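Production Notes: Changes to the Spring Revue Technical Schedule

31 May 2025

The spring revue closed with eight acts, one judged segment and a running time of two hours and 12 minutes, against a planned running time of an hour and 40. Most of the overrun came from changeovers between acts. The items below set out what will change before the winter talent night, which is scheduled for January in Wokton Hall. Act captains should read the sections on audio and cues before they submit an entry form.

Running time

Each act will be given a slot that includes both the performance and the changeover. In the spring, the slot covered only the performance, and the changeover was left to the stage crew to absorb. A musical act with a drum kit needs more time to set than a solo singer with a backing track, and the printed order did not allow for this.

For January, the slot for a solo act is five minutes. The slot for a group act is eight. Acts that need a kit, an amplifier or a keyboard on stage will be placed directly before or after the intermission, so that the set can be done with the curtain closed. If more than four such acts are accepted, the remaining ones will share the house kit. The house kit has one rack tom and no second crash cymbal. Drummers may bring their own cymbals but not their own stands.

Video segments between acts are limited to 58 seconds. They are to be used only where a changeover is listed on the cue sheet. Two of the spring videos ran longer than the changeover they were meant to cover, and the next act stood in the dark until they finished.

Audio

The hall has 12 usable input channels after the Fluren stage box was replaced. Channels 1 to 4 are reserved for the wireless handhelds, and channel 5 is the lectern. Channel 6 is kept free as a spare. The remaining six are available to acts.

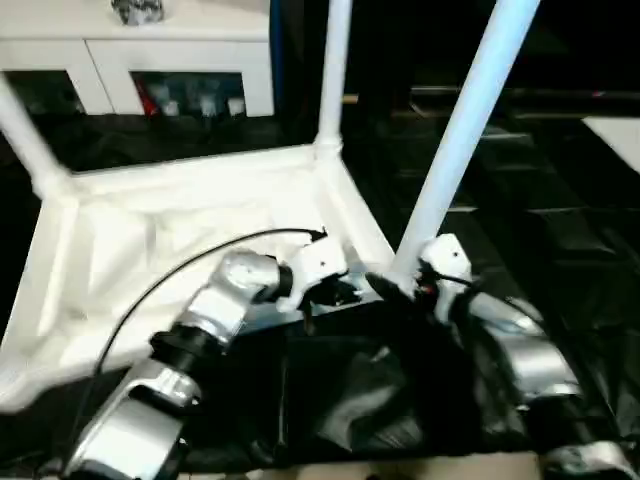
Backing tracks

Tracks must be submitted as WAV files, one file per act, already edited to the length used in performance. Streaming from a phone is not permitted. In the spring, two acts streamed their music, and one of them lost the connection before the second verse. The operator had no local copy to switch to.

File names should begin with the act number, followed by the act title. Medleys should be joined into a single file with the gaps included. If an act needs the operator to stop and restart the music for a spoken part, this should be marked on the cue sheet with the last line spoken before the restart. "After the joke" is not a usable cue.

The level of the submitted file should not be raised to match other acts. Several tracks in the spring had been pushed until they clipped, and this can't be repaired at the desk.

Lighting

The rig is unchanged except for two Zeltex wash fixtures on the front bar, which replace the pair that would no longer hold color. There are 35 stored looks on the desk. Acts may choose up to three from the printed list, which will be sent with the acceptance notice. Requests for a blackout in the middle of a dance number will be declined unless the dancers are standing still before the light goes out – this was a problem twice in rehearsal.

Strobe effects are not available. The haze machine will be used in the opening and closing numbers only, as it takes most of an act for the air to clear and the side balcony has little airflow.

The follow spot will be operated from the rear platform. It covers the full width of the stage but not the center aisle past row F. Any entrance made through the audience should begin ahead of that row.

Cue sheets

The cue sheet is now a single page for all act types. It asks for the entrance side, the exit side, microphone needs, the music cue, the lighting looks and any props left on stage at the end. The last item is new. Props that are not listed will be taken off by the crew at the changeover and placed on the stage left table.

Cue sheets are due with the entry form. Changes can be made up to the technical rehearsal and not after it. A changed sheet replaces the old one in full, so all boxes must be filled in again, including the ones that have stayed the same.

Scoring display

The judged segment used the Fahmy scoring program, which shows each total on the rear screen as soon as the last judge enters a number. In the spring, the program rounded the totals to whole numbers and showed a tie where there was none. The written scores were correct, and the placings announced at the end of the night stand.

The display will be set to one decimal place for January. Totals will be held until the host calls for them, using the same key that advances the slides. Judges will also receive a paper form – the paper form decides the result if the two disagree.

Budget

Technical costs for the revue came to $2,084, including the two fixtures, batteries, gaffer tape and the replacement cable for the lectern. Rechargeable cells will be used in the handhelds from January. They should be returned to the charger at intermission and not left in the microphones overnight.

Entry forms and blank cue sheets are in the rack outside the production office.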